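Ticket 104: gripper drops off the bus when the wrist turns
Build: two-finger arm, shared workshop, bench 2
Opened: 25/06/2020
Status: open, waiting on parts

Symptom
Arm homes normally. With the wrist past 84 degrees the gripper controller stops answering and the log fills with timeouts. Turning the wrist back does not bring it up again. A power cycle does. Same result with the Oltton supply and with the old Clallstead one.

Step 1. Harness check
Took the spare wrist harness out of its bag and laid it on the yellow surface to compare it against the drawing. Signal is the green and yellow twisted pair, power is red and black. The label sits on the lower run, where power and signal come together. One black lead has no terminal, only a cut end with a bit of bare conductor showing. The drawing calls for a crimp on every power lead, so the spare can't go in until that is done.
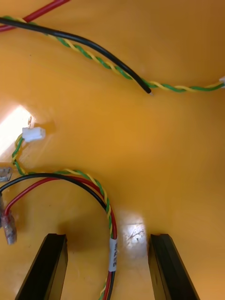
Step 2. Continuity on the fitted harness
Metered all conductors end to end, wrist straight: good. Repeated with the wrist turned: the yellow signal wire goes open intermittently. Black and red hold. Fault is probably at the wrist end, inside the sleeve – not opened yet.

Step 3. Driver boards
Ruled these out separately. Ran each Batista driver board for 1000 cycles on a short test lead, no wrist in the loop. No timeouts on any of them. All three are back in the orange tray, below the ledge. Please leave them there until the ticket is closed.

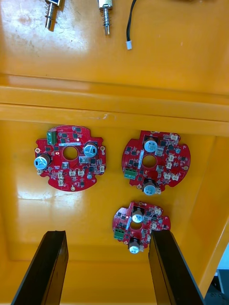

Round driver boards in the tray, green screw terminals fitted. Push pins above.

Next
Crimp the bare black lead, fit the spare harness, rerun the wrist sweep at full range. If timeouts come back, swap the bus adapter for the Bullavetti one and log it here. See also ticket 84, closed in February – same timeouts, but that one was a loose screw terminal.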